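In Praise of the Plain White Blind

22 August 2025

I have worked in rooms with curtains, rooms with those slatted metal things that clatter whenever a door opens, and, for one long March, a room with newspaper taped over the glass. So I feel I have earned my opinion, and my opinion is that a workroom wants a big white roller blind and very little else on its walls.
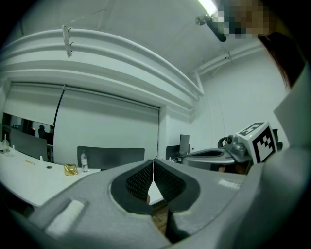
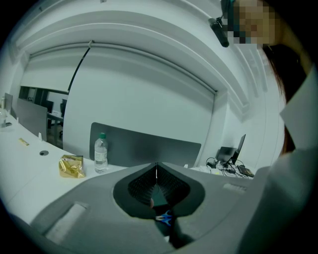 White blinds, white walls and a ceiling with some shape to it.

People tell me a room like that is cold. I used to think so too, back when I had 18 postcards pinned over my desk at Clirker and could not have told you what was on any of them. A pale room gives you back the light you put into it, and on a gray afternoon that is a kindness. You can find your scissors. You can see whether the thread you are cutting is navy or black — a small thing, until you have sewn on the wrong one.

I will admit that a blind has its faults. The cord never hangs where you want it, and the one I bought from Pristimis goes up a little crooked every morning, so I have learned to tug the left side first. But it has no folds to gather dust and no pattern to grow tired of, and I would take it over the handsomest drapes in the catalog. My sister-in-law has offered me hers twice now. They are lovely, and they are staying at her house.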